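How to Refinish a Big Worktable With Hardwax Oil

By Yetunde Edet

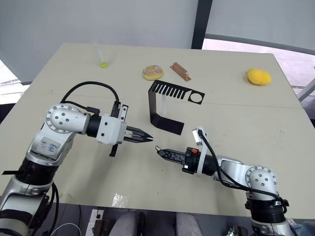

Before you start

I love a big table. Give me a wide, flat surface and I will happily spend a whole weekend making it nicer than it needs to be! Refinishing one is a great first finishing project too, because there are no spindles or carvings to fight with, and you get to see the grain wake up under your hands.

These steps are for a solid wood top that has an old, tired finish or no finish at all. If yours is veneer, you can still follow along, but go very gently with the sanding and skip the coarse grit completely. Laminate won't take oil, so leave the can closed.

Set aside two days for the work and most of a week for the curing. My own top is 42 inches deep, and the sanding alone took me a full morning with a break for coffee (and another break for more coffee).

What you'll need

A random orbit sander with a dust bag or a vacuum hose
Sanding discs in 80, 120 and 180 grit
A flat sanding block and a few sheets of 180
Hardwax oil, clear or tinted. I used the satin from Hubmann.
Lint-free cotton cloths, more than you think
White non-abrasive pads for spreading
An old plastic card
Mineral spirits
A dust mask and nitrile gloves
A metal can with a tight lid, filled partway with water, for used cloths

Step 1: Clean it first

It's so tempting to go straight to the sander. Don't! Wax, hand grease and old polish will clog your discs and get pushed down into the wood. Wipe the top with a cloth dampened with mineral spirits, turn the cloth often, and keep going until it comes away clean. Open the windows and let the top dry completely.

If there are dried glue spots, pop them off with the plastic card. A metal scraper works faster, but I've dug a corner of mine into a soft pine top and I'm still a little sad about it.

Step 2: Sand in long, slow passes

Start with 80 grit if there is an old finish to remove, or 120 if the wood is bare. Keep the sander flat, let its own weight do the work, and move it slowly. An inch per second feels silly at first. Stick with it, because fast passes leave those little pigtail scratches that only show up once the oil goes on.

Work along the grain and overlap each pass by half a disc. When you reach the end, don't let the sander hang over or it will round the edge. Do the edges by hand with the block.

Before you change grits, scribble light pencil lines all over the top. Once they're gone, you've covered everything evenly. Vacuum, then move up to 120, then 180.

Stop at 180! I know it feels wonderful at 240 or 320, but hardwax oil needs some tooth to soak into. My friend Nandini D'Souza took her walnut desk all the way up to 500 and the oil just sat there looking at her. She had to sand the whole thing back.

Step 3: Raise the grain

Wipe the top with a cloth that's damp with plain water. The surface fibers will stand up as it dries and feel a bit fuzzy. Give it a couple of hours, then knock the fuzz down with 180 on the sanding block, using hardly any pressure.

Vacuum again. Then wipe with a dry cloth. Then run your bare palm over the whole thing, which is my favorite part of the job. Your hand will find bumps that your eyes miss.

Step 4: Put on the first coat

Stir the oil well, right down to the bottom of the can. The waxes settle, and if you skip this you'll get a thin coat today and a gummy one later.

Pour a small puddle, the size of a large coin, and spread it with a white pad. Work in sections about as wide as your shoulders and keep the coat very thin. A little goes a shockingly long way. On my top, the whole first coat used less than a teacup of oil.

Wait ten minutes, or whatever your can says, and then buff off everything that hasn't soaked in. Everything! Look across the surface with a lamp set low at the far side, and any wet patches will shine right at you.

Step 5: Deal with the cloths right away

Please read this part twice. Oily cloths can heat up and catch fire on their own when they're balled up. Put each one in the water-filled can as soon as you finish with it and keep the lid on. Check how your local waste service wants them handled.

Step 6: Second coat and cure

Let the first coat dry overnight, or 24 hours if the weather is damp. Rub it lightly with a clean white pad, wipe off the dust, and repeat step 4. You'll use even less oil this time.

After that, be patient. You can set light things on the table the next day, but keep water, hot mugs and tablecloths off it for at least 6 days. I did mine in March, in a chilly garage, and gave it longer.

If something goes wrong

Sticky spots: too much oil was left behind. Rub the area with a little fresh oil on a pad, then buff it dry.

Dull patches: the wood was thirstier there. Add a thin third coat to that area and blend it outward.

Swirl marks: sand the section back to 120, work up to 180 again, and re-oil. Spot repairs blend in beautifully with this kind of finish, and it's a big part of why I keep using it.

Keeping it nice

Wipe up spills, dust with a soft dry cloth, and wash with a barely damp one when needed. Once a year or so, when water stops beading, rub in a thin maintenance coat and buff it out. Mine's due for one soon, and I'm thinking of trying a slightly warmer tint along the front edge first to see how it takes.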